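Atamton town budget: where it has got to

11th July

The council met again last night to try to pass the budget and went home without one. That makes 17 weeks since the first draft was published. I sat through most of it, so I'll put down what I understood.

The argument is still over the Dutitz road depot. One side wants to sell it this year and use the money to keep the library and the evening bus going. The other side says you can't pay yearly bills with a one-off sale, and wants a small rise in the local rate instead. Both sides have the same number of votes, and the two independents keep changing their minds.

Lauri Pesonen put forward a stopgap. It would hold spending at last year's level until December, with no sale and no rate rise. Sjöberg asked what happens to the bus contract, which runs out before then, and didn't get a clear answer. The vote was put off.

What it means for now

Wages and bin collections carry on as normal. New spending doesn't. The repairs to the footbridge are on hold, and so are the small grants to clubs, which are capped at 2000 each. Our walking group had asked for 1000 and I don't expect to see it before winter.

I typed this up at home over a late snack, having missed my tea for the meeting.

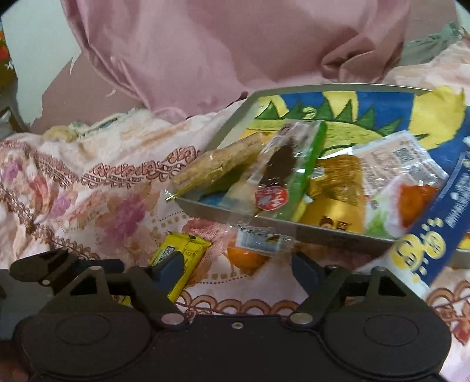
What I'd like to see

I would take the stopgap, with a line added for the bus. It isn't a good budget, but people in Cliser have no other way home after six. The petition for the bus has over 1000 names on it and is still open at the library desk.

The next meeting hasn't been set. I'll post the time when the clerk puts it up.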